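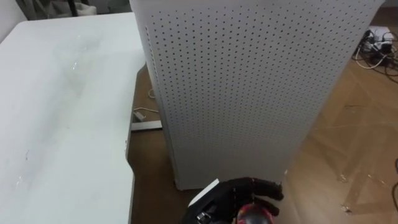 분실물 대장에는 왜 같은 색 이름만 되풀이되는가?
대장을 쓰는 사람은 색을 묘사하려 하지 않고, 주인이 찾아왔을 때 다른 물건과 헷갈리지 않을 만큼만 적는다. 접수 창구에서는 검정, 흰색, 빨강, 파랑에 '기타'를 더하면 대개 그 정도는 된다.

3.2 색채어의 선택과 생략

본 절에서는 시설 다섯 곳의 분실물 대장에서 뽑은 기록 276건을 대상으로 색채어가 어떻게 쓰이고 어떻게 빠지는지를 살핀다. 한국어는 색채어가 풍부한 언어라고들 한다. 발갛다, 벌겋다, 불그스름하다, 불그죽죽하다를 구별해 쓸 수 있다는 사실은 개론서마다 자랑스럽게 실려 있고, 필자도 강의 첫 주에 한 번쯤은 칠판에 적는다. 그런데 우리 자료에서 '불그스름하다'는 한 번도 나오지 않았다. '불그죽죽하다'는 한 번 나왔으나, 확인해 보니 물건이 아니라 물건을 찾으러 온 사람의 안색을 적은 것이었다.

기록자들이 색에 무심했다고 보기는 어렵다. 룰로라(Lulora) 상가의 대장에는 '우산(검정)' 아래에 '우산(검정, 더 검정)'이 이어진다. 비교의 기준은 바로 윗줄의 우산이며, 그 우산이 주인을 찾아 나간 뒤로 이 표현은 해석이 불가능해졌다. 엘리스(Gwawr Ellis)는 영어권 대장을 다룬 연구에서 이런 용법을 '선반 의존 지시'라 불렀다. 선반을 함께 보아야만 뜻이 통한다는 것이다. 적절한 용어이지만, 연구자에게는 대개 대장만 제공되고 선반은 제공되지 않는다.

알리츠(Allitz) 도서관은 사정이 조금 다르다. 이곳은 키아니(Kiani)라는 접수 프로그램을 쓰는데, 색을 목록에서 하나만 고르게 되어 있다. 두 가지 색을 가진 물건은 프로그램상 존재하지 않는다. 그 결과 줄무늬 목도리는 17건 모두 '기타'로 분류되었고, 비고란에는 기록자의 작은 저항이 남았다. '초록인데 반은 아님', '보면 앎' 같은 것들이다. 비고란은 2,000자까지 입력할 수 있으나 이 관대함을 끝까지 누린 기록자는 없었다. 가장 긴 비고는 장갑 한 짝에 관한 것이었고, 내용의 대부분은 나머지 한 짝의 행방에 대한 추측이었다.

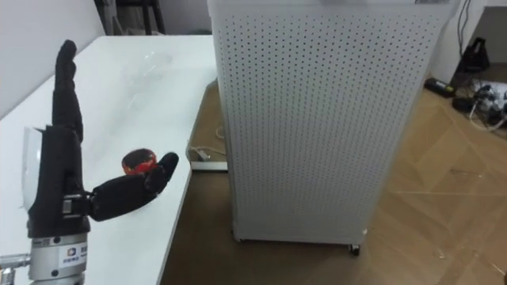

그림 1. 본문에서 논의하는 소형 물체의 예.

색채어의 생략은 물건이 작을수록 과감해진다. 가방이나 외투라면 안감의 색까지 적던 사람도 단추 앞에서는 한 단어로 끝낸다. 작은 물건은 색이 갈리는 자리도 작고, 대장의 칸도 덩달아 작아 보이는 모양이다. 그림 1의 작고 윤이 나는 물체로 말하자면, 전체는 빨갛지만 윗부분은 더 어두운 적갈색이다. 앞서 본 관행대로라면 대장에는 '빨강, 소형'이라고만 남고 적갈색은 흔적 없이 사라질 것이다. 더 곤란한 것은 명사 쪽이다. 둥근 겉모양만으로는 작은 뚜껑 같기도 하고 과일 같기도 한데, 둘 중 무엇으로 적느냐에 따라 보관 기한이 크게 달라진다. 이럴 때 기록자들이 택하는 말은 '빨간 것'이다. 이름을 정하지 못한 물건에서는 색채어가 수식어의 자리를 벗어나 사실상 이름 노릇을 한다.

이 점은 '것'이 핵어로 쓰인 기록에서 뚜렷하다. '것'이 들어간 항목에는 색채어가 거의 빠지지 않는 반면, '열쇠'나 '안경'처럼 이름이 분명한 항목에서는 색채어가 자주 빠진다. 명사가 제 몫을 하면 색은 쉬어도 된다는 셈이다. 예외는 데데로(Dedero) 수영장의 대장으로, 이곳에서는 수경의 색을 빠짐없이 적었다. 담당자에게 이유를 묻자 선반이 온통 수경이라는 답이 돌아왔다. 엘리스의 용어가 다시 필요해지는 대목이며, 이에 대해서는 다음 절에서 지시어 '그'와 함께 다룬다.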